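Re: [closet-list] Tie cases, again

On the subject of the Brastetti case, a member wrote:

> I paid $26 and all 122 of my ties are going in these. Roll them
> from the wide end and they never crease. Changed my mornings.

Never is a long time. Mine are thin, slippery prints and I have my doubts.

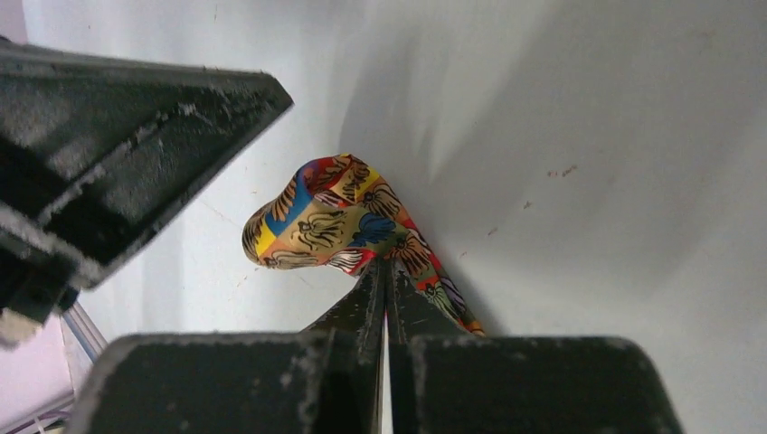 Sirko: Silk relaxes if you leave it alone. Roll it loose and quit fussing.

Loose how, though? A loose roll springs open before it gets near the slot.
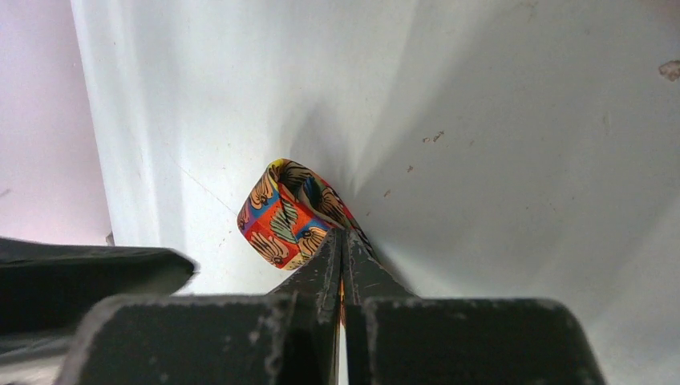 My other gripe is the price per tie. You buy one case, then four more. The busy ones, all orange and red with blue patches, I could find in any drawer in the dark — why do they need a window?

I'd also lay them flat first, whatever the Wurmont leaflet says. 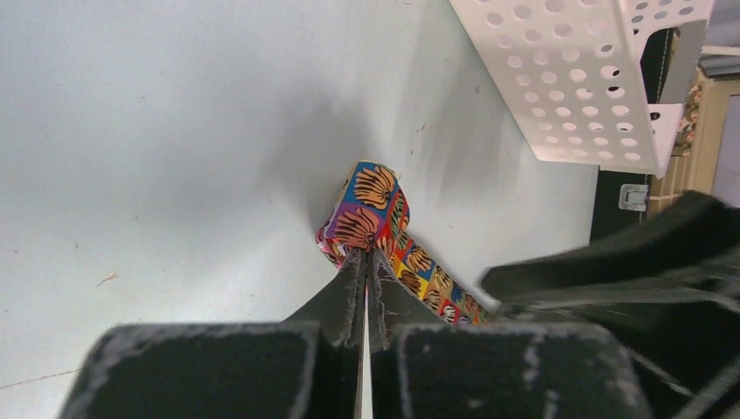

Folding in half before rolling gives a fatter roll, and I don't trust it in a narrow slot.

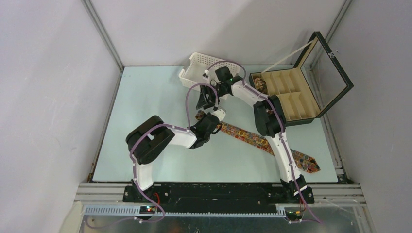

So for now I'm keeping a plain basket for the everyday ones. Has anyone had a case longer than a year?

Flasutcombe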